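About Koleck

We build and test two-arm work cells. Small shop, three benches, one of them always in peices. Customers send us the task, we run it till something breaks, then write up what broke. Thats the job.

Most people find us through the Wurance fault. Short version: during a run in May the right arm kept driving after a stop command and hit the left one. No one hurt. Cracked wrist housing, run scrapped at cycle 314 of 400. Cause was a worn cable at the base, stop signal dropping out. We published all of it, logs too.

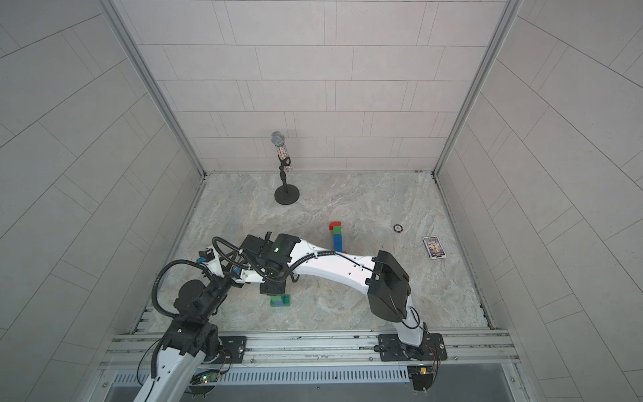

Mfaume wrote in that a cable is never the whole cause, and that a stop which depends on one wire staying healthy was going to fail sooner or later. Fair. The report got a second section after that.

What we changed: stop line doubled, arms cut power if either side goes quiet, cables checked before every shift. Shared space is the hard part, two arms working over one floor.

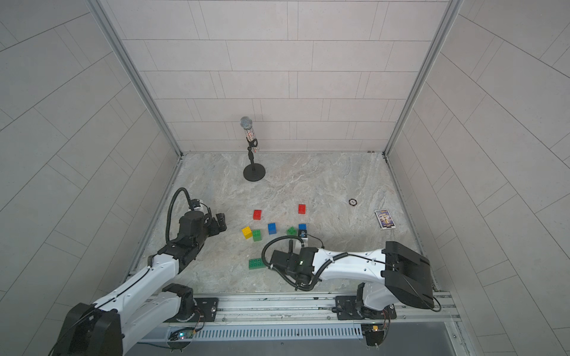
Our Oson test plan came out of the same fault. Every cell gets it now before it ships, no exceptions for rush orders. We use plain stuff for it, toy bricks mostly, scattered on the floor between the arms, with a microphone on a stand behind them as something tall to steer clear of. Failed runs go in the report same as good ones.

Fault reports and questions welcome, use the contact page. We do read them all, replys can be slow.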